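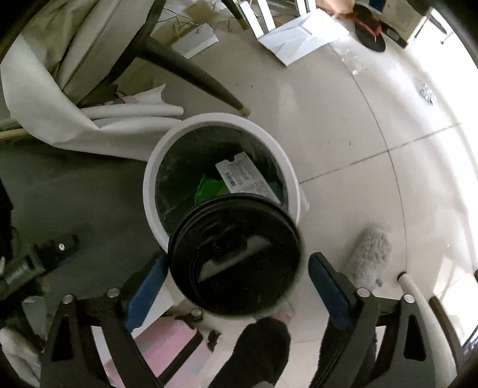 1/ Right, a thread on something I love far more than is sensible: the small print on everyday packaging. Who writes it, who sets it, and why I can't stop reading it. Get a cup of tea!

2/ I started at my nan's table, reading the backs of cereal boxes in order of size. Years later I got a job checking labels at a printer's called Arancibia, and my first boss, Demyd Pasichnyk, handed me a loupe and said "everything, twice". Best day ever.

3/ The first thing you learn is that a carton has a front, and then it has the side where all the work went. Fronts get signed off in an afternoon. The side panel of one cough sweet tin took us most of June.

4/ Medicine boxes are my favourites. So much has to fit - what it's for, how much to take, how to store it - and it all has to be readable by someone with a stinking cold at three in the morning.
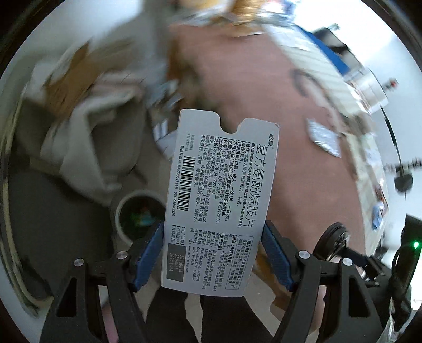

5/ LANGUAGES

Chinese packaging is a joy for this. Headings sit in brackets, so 用法用量 (how to take it) and 贮藏 (storage) are easy to spot even for a slow learner like me. Tsung-han Lo taught me those two over lunch and I was unbearable for a week.

6/ TYPE SIZE

People think small print is small out of sneakiness. Sometimes, yes! But often it's three departments each adding one more line, and a poor typesetter at the end making it fit.

7/ FOLDS

Never put a number on a fold. We once had a biscuit sleeve where the 8 in 845 landed right on the crease and folded up as a 3. There were 3,000 of them printed. I still have one on my shelf.

8/ COLLECTING

My own collection is at 2,681 flattened boxes, all filed by country and then by how much I like them. Fasil Lencho sends me coffee packets and they are gorgeous, tiny serif capitals and all.

9/ If you've got a favourite bit of small print, please reply with it. Soap, seeds, batteries, fuse wire, I'll read the lot - and if it's got a misprint, even better!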